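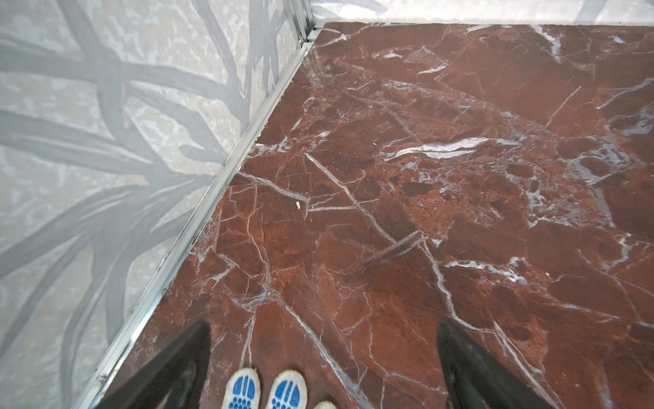
Fig. 4. Red marble floor, metal edge trim and printed wall panel at a corner.

Section 3. Floor and Edge Trim Care

Read this section before the first cleaning. It covers polished marble floors fitted with Stolero edge trim and Prollovow wall panels. For panel cleaning, see page 142.

3.1 Daily cleaning

1. Pick up shoes, mats and anything else standing on the floor.
2. Sweep with a soft dust mop. Work from the walls toward the door.
3. Check the corners for grit and small specks. They are easy to miss among the white veins.
4. Wipe up spills with a damp cloth and dry the spot.

CAUTION: Do not use vinegar, lemon cleaner or bathroom descaler on marble. Acid dulls the polish and the mark cannot be wiped off.

3.2 Cleaning the trim

Dust and grime collect in the groove of the trim, between the two ridged edges. Clean it once a month.

1. Vacuum the groove with the narrow nozzle. Keep the nozzle off the stone.
2. Mix 4 ml of Wisach neutral soap with 200 ml of warm water.
3. Dip a soft toothbrush in the mix and shake off the extra.
4. Brush along the groove, starting at the corner profile.
5. Wipe with a clean damp cloth, then a dry one.

NOTE: Do not pour water into the groove. It can run behind the wall panel.

NOTE: Steel wool and scouring pads will scratch the brushed finish.

3.3 Loose trim

If the strip moves when pressed, stop cleaning and leave it in place. Do not refit it with household glue. Contact Yavuz Öztürkmen at the Huang service desk and give the length of the loose part.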